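Ernotley extends drop-off hours for used household goods

Friday, March 18, 2022

Ernotley residents will have more time to hand in cups, cans and other household items for reuse or recycling under new hours at the Cornevent Street drop-off site.

The site will now stay open until 8 p.m. on weekdays. It used to close at 5:30 p.m., and many people who work outside town said they could only get there on weekends. Saturday hours do not change, and the site remains closed on Sundays.

The town collected 829 bags of mixed items at the site last year. Most of it was metal and hard plastic. Glass is still taken at the Mahmoud Road yard only - the bins there were replaced in the fall.

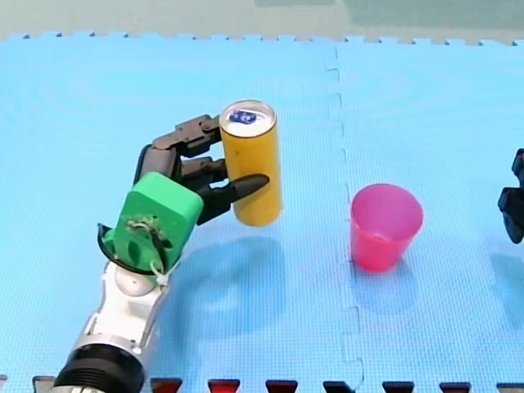 A yellow can and a pink plastic cup. Metal and hard plastic go in separate bins at the site.

Residents are asked to rinse food containers and take off loose lids before they come. Paint, batteries and motor oil are not accepted. Households may bring up to two bags per visit at no charge, and each extra bag costs 97 cents, payable by card at the gate.

Drivers should use the Satport Avenue entrance while the front lot is being repaved. The work is due to finish before the end of the month. Parking on the grass strip next to the fence is not allowed, and cars left there may be towed.

A printed list of accepted items is available at the town library and at the front desk of Town Hall.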